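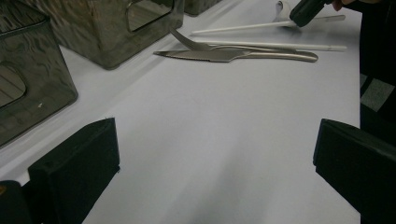

# Painting a Tabletop Matte White

These steps cover a flat indoor top made of solid wood, veneer, or MDF. They don't apply to glass, metal, or outdoor furniture. The products named are the ones used in the Plenham workshop. Other water-based products will work if the primer and topcoat are rated for use together.

## Materials

- Drurnent bonding primer, white
- Clokavico matte enamel, white
- Dish soap and two buckets
- Sandpaper: medium, fine, and extra fine
- Sanding block, hard rubber or cork
- Foam roller, 4 inches wide, plus a spare sleeve
- Angled brush for the edges
- Two-part wood filler
- Lint-free cloths
- Painter's tape

One coat on a medium desk uses 300 ml of enamel. Plan for three coats and buy accordingly. Matte white varies slightly between batches, so if you need more than one can, pour them all into a single bucket and stir before you start.

## 1. Remove or mask the legs

If the legs come off with bolts, take them off and lay the top on padded sawhorses. Put the bolts in a bag and tape the bag to the underside. If the legs are glued, leave them on and mask them just under the apron.

Check the underside for an old label or finish stamp. Tops that were sealed with wax need a wipe with mineral spirits before washing. Let the spirits evaporate fully and hang the used cloths flat outdoors to dry. Wadded cloths can catch fire.

## 2. Wash

Wash with warm water and a small amount of dish soap. Rinse from the second bucket. Pay attention to the front edge, where hand oils build up. Dry the surface with a cloth, then let it stand overnight if the top is MDF or has any open seams.

## 3. Fill

Fill dents and deep scratches slightly proud of the surface. Two-part filler shrinks very little, but it sets fast, so mix small amounts. Shallow scratches will sand out and need no filler.

Swollen MDF can't be filled flat. Cut the raised area down with a sharp scraper first, seal it with a thin coat of primer, and fill after that.

## 4. Sand

Use the block for all flat areas. Finger pressure leaves grooves that a matte finish will show in low side light.

1. Medium paper on filled spots only, until they are level.
2. Fine paper over the whole top, with the grain where there is grain.
3. One light pass along the edges. Veneer is thin here and sands through quickly.

Vacuum, then wipe with a barely damp cloth. The surface should look evenly dull. Any shiny patch needs another pass.

## 5. Prime

Cut in the edges with the brush, then roll the top right away while the edges are still wet. Roll the full length of the top in straight lanes, overlapping each lane by a third. Finish each section with light strokes in one direction.

Leave the primer for 4 hours. Sand lightly with extra fine paper and remove the dust. Stains from knots or old ink may show through at this point. Spot prime them with a stain-blocking product, then prime the whole top again.

## 6. Apply the enamel

Stir the enamel slowly from the bottom of the can for 2 minutes. The flattening agent settles, and unstirred paint dries with glossy streaks. Don't shake the can.

Roll thin coats, using the same pattern as the primer. Don't go back over paint that has started to set. If you see a run on the edge after that, let it dry and shave it off with a blade.

Sand between coats with worn extra fine paper. Don't sand the last coat. Rubbing a matte surface polishes it, and the shiny area can't be removed without recoating.

## 7. Cure

The top feels dry the same evening, but it stays soft for several weeks. During that time:

- Keep lamps, monitors, and anything with rubber feet off it.
- Wipe up spills with plain water only.
- Slide nothing across it.

If the legs were removed, refit them with the top face down on a clean blanket no sooner than a week after the last coat.

## Notes

Hậu Tăng tested a foam brush in place of the roller on a Tiêu side table. It left visible ridges at each overlap, and the top had to be sanded back to primer.

Melamine tops need a different primer and are covered on a separate page.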